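从佩特代尔搬来以后，西夫·恩格布雷森在楼里只有一个敌人：二楼的朗瓦尔·特维特。两人为公共阳台上的一盆天竺葵吵了九年。天竺葵早就死了，盆还在，官司也还在。

那年十一月，特维特写来一封信，用的是好纸，说愿意出2000克朗买下那只盆，“以及与之相关的一切历史”。西夫把信读了两遍，泡了茶，又读一遍。她怀疑“历史”二字是在骂她的年纪。她五十二岁，特维特五十四岁，这两岁她一向算得很清楚。

她去问弗吕迪斯。弗吕迪斯在贝格镇卖保险，看谁都像要出事。

“别签，”弗吕迪斯说，“他肯定知道盆底下有什么。”

“盆底下有个洞。”

“那就是他要的。”

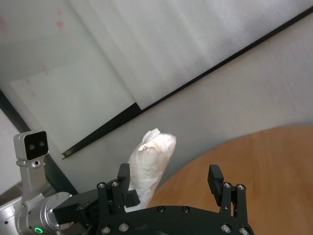
谈判定在星期几，双方又通了四封信才说妥，地点是西夫的厨房。特维特穿着参加葬礼的西装来了，胳膊底下夹着一只纸盒，坐下先夸窗帘，夸得西夫心里发毛。他感冒得厉害，讲到“历史”那一段时，伸手扯了张厨房纸，擤完了捏在手里拧，越拧越紧，最后拧成皱巴巴的一根白柱子，顶上开着参差的口，竖在桌上，居然站住了。西夫盯着它看。它比那盆天竺葵精神，她想，活着的时候也没这么直。

“您到底要那盆做什么？”她问。

特维特打开纸盒，里头是一株小小的天竺葵苗，两片叶子，一片已经黄了。

“店里说得有个旧盆，”他说，“新盆它不习惯。”

西夫知道店里绝不会这么说。她还是去阳台把盆端了进来，顺手把价钱抬到三千。特维特说这是抢劫，问她有没有蜂蜜。

有。她给他舀了小半勺，自己那杯放了两勺。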